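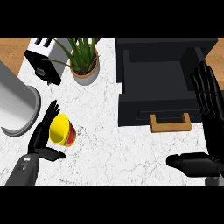

4. What to buy, and when

We had 181 thousand dollars for equipment and a long wish list, so I'll just say how we spent our time before spending the money. The big question was hands or grippers. I ran the same kitchen counter in simulation with each (Figure 2), with a drawer cabinet and a yellow item to deal with, and priced both setups from there. Dutari quoted us for hands, Asoditz for grippers – and the spare fingers alone came to 860 dollars a set!

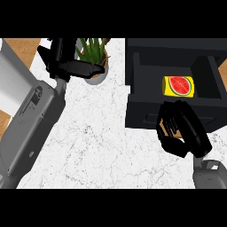
Figure 2. Simulated counter, two arms with grippers, drawer open.

Gape, reading our draft, objected that a quote without a service contract is only half a price, and that we should hold the order until April. Fair enough. I've added the contract as its own row in Table 4, and we'll ask both sellers again.

Last updated: 10 Jan 2025
Filed under: Robotics, Lab Planning
Contact | Copyright | Back to top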